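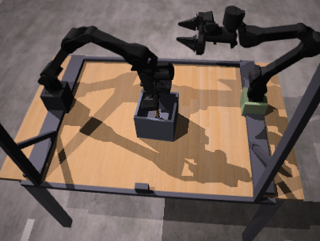
Ticket 1240: Left arm descends too far into bin during simulated pick task

Search tickets
Enter keyword or ticket number
Go

Status: Resolved
Queue: Student Robotics, Simulation Support
Submitted by: Yi-an Kang, Urcombe team
Assigned to: Snædís Þorgeirsson
Priority: Normal

Summary of the issue

The Urcombe team is preparing its entry for the bin-picking division of the Dreltus student challenge. The team reports that the left arm passes the programmed approach height and continues into the contents of the bin before the close command is issued. The right arm is held clear of the table for the whole of this stage, with its gripper open, and is not considered to be involved. The fault was reproduced on two lab workstations using the unmodified bench model.

Log

Entry 1, S. Þorgeirsson
The ticket has been accepted. The team is asked to attach its configuration file and to confirm which release of the Nieminen controller package is installed. Students are reminded that the shared bench model must not be edited while a ticket is open.

Entry 2, Y. Kang
The configuration file is attached. The controller package is the release distributed at the start of term. The approach height is set to 66 mm above the rim of the bin. The arm behaves correctly when the bin is removed and the same target is given over the bare tabletop.

Entry 3, S. Þorgeirsson
The height parameter is being read relative to the floor of the bin, and the team's script assumes the rim. The bin is also turned slightly on the bench, and the script treats it as square to the rails. The second matter does not explain the depth error but will affect the lateral position of the gripper near the walls.

Entry 4, Aniela Wróbel, team mentor
The team has been advised to take the orientation of the bin from the model at start-up and to discontinue the fixed value. Would support please confirm that this is permitted under the division rules?

Entry 5, S. Þorgeirsson
Confirmed. Reading the pose of the bin is permitted. Reading the pose of individual items in the bin is not.

Entry 6, Y. Kang
Both changes have been made. The team completed 28 trial runs on 14/12/2019 and the arm stopped at the programmed height in each. One run ended early owing to an unrelated licence error, which has been reported separately.

Resolution

Reference plane corrected in the team's script. No change to the bench model was required. A note on height parameters will be added to the student handbook before classes resume in January. Teams that copied the Drarnier starter script should check the same line in their own files.

Closed by: Seo-ah Chae, Laboratory Coordinator

Related tickets
Gripper remains open after close command
Licence error on lab workstations
Right arm does not return to home position
Request to change bin colour in bench model
Shadows render slowly on older displays

Contact Simulation Support | Copyright Student Robotics Program | Back to top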